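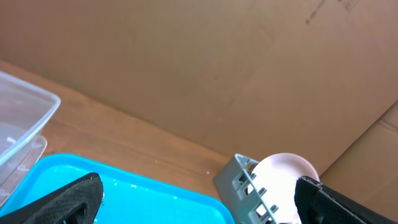

Cardboard panels at the back of a wooden table, Hosura reading room.

Progress report to the Bronen Fund, 7 Feb 2019
Prepared by Onni Turunen

The parish archive project has now listed 3845 items, mostly letters, farm accounts and school registers. Work on the Gil family papers is finished. The Cludenier estate maps are behind schedule; several were rolled too tightly and need flattening before they can be copied.

Reijo Pesonen has trained seven local people to read the older handwriting. Two have since left, and we will train replacements in April.

Spending is within budget apart from storage boxes, where the supplier raised prices by 12 per cent. We ask to move money from the travel line to cover this.

Visitor numbers remain low, at around 30 a month. Opening hours will stay as they are until the catalogue is online. The next report will include a revised date for the maps.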